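Home | Guides | Kitchen | Dishes and Drying | Contact

Prenholm Shared House — Kitchen Guide
Section 2: Setting up the counter and putting plates away

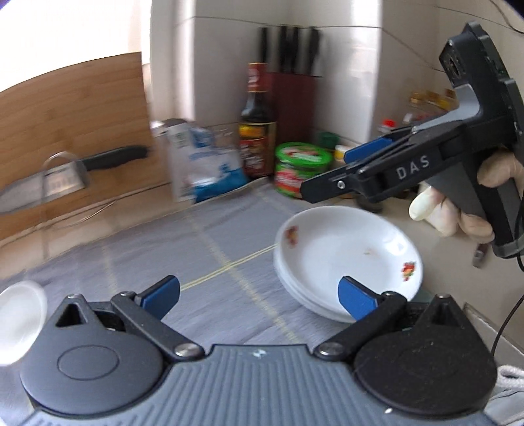

Read this part before your first turn. Takes a couple minutes. Most of the chips and most of the arguments come from skipping steps 3 to 6, so please don't.

You need:
- counter mat (one, flat, clean)
- two dish towels, dry
- a sponge that doesn't smell
- shelf liner if the old piece has curled up

Setting down the mat

1. Clear the counter. Mail, keys, mugs, all of it. Put it on the table for now.

2. Wipe the counter and dry it. Mat slides on a wet counter. Crumbs under the mat do the same thing, just slower.

3. Lay the mat pattern side up, long edge lined up with the counter edge. Keep it back a couple finger widths so sleeves don't catch it.

4. Press the corners. If one lifts, turn the mat over and roll it the other way for a minute, then try agian.

Note: the mat doesn't need to cover the whole counter. Leave some bare counter for hot things (on a trivet) and for the cutting board.

CAUTION: No hot pans on the mat. Not for a second. Valentina Montecinos has already replaced it once this year and would like not to do it again.

Stacking the plates

5. Sort by size before you stack. Big ones at the bottom. Bowls never go in a plate stack — they rock, and then the top one goes.

6. Set each plate down. Don't drop it the last inch. Feel the rim as you go and pull any plate with a rough spot.

7. Keep stacks low enough to lift with both hands and still see over. If you're not sure, make two stacks.

8. Still damp? Dry top and bottom with a towel. The ring on the underside holds water and nobody checks it. Check it.

Note: plates with metal trim go in their own stack with a paper towel between each one. They scratch the plain ones. No microwave for these either.

CAUTION: Chipped plates go in the box marked CHIPPED under the sink, not the trash bag. Bags tear. Wrap sharp pieces in newspaper first.

Moving plates to the shelf

9. Open the cupboard door all the way before picking anything up.

10. Both hands under the stack, thumbs on top. Elbows in. Walk, don't reach.

11. Slide the stack on to the shelf from the front. Bottom plate touches first, then push back slowly until it's clear of the door.

12. Close the door gently and listen. A clink means something is leaning on it. Open up slowly, hand out, and fix it.

If two people are doing this, one lifts and one handles the door. Don't pass stacks hand to hand. Put them down on the mat and let the other person pick up.

Every night

- Shake the mat over the sink
- Wipe both sides with a damp cloth, no bleach
- Hang it over the rail to dry, 30 minutes at least
- Towels in the wash basket if they're wet through

Once a month

Take everything off the plate shelf. Wipe the shelf, check the liner, look at the brackets from underneath. A loose screw gets tightened now, not next month. If it won't tighten, take the plates off and leave Ayane Ebihara a note. Don't put weight back until it's fixed.

Problems

Mat smells — dish soap, warm water, soft brush, rinse well. Dry it flat this time.

Plates stuck together — don't pry with a knife. Run warm water around the edge, wait, twist.

White film on plates — hard water. Soak in water with a splash of vinegar, rinse, dry right away.

Mat keeps sliding — go back to step 2. If the counter is dry and it still moves, the underside needs a wash.

Shelf too full — move the least used stack to the low cupboard by the door. Write whats in it on the tape so people can find it.

Spare mats and liner are in the hall closet, top shelf. Last one out of the packet writes it on the shopping list.

Related
Section 1: Kitchen keys, lights and the fuse box
Section 3: Glasses and cups
Section 4: Fridge shelves and labels
Trash and recycling, July changes
Reporting a broken cupboard door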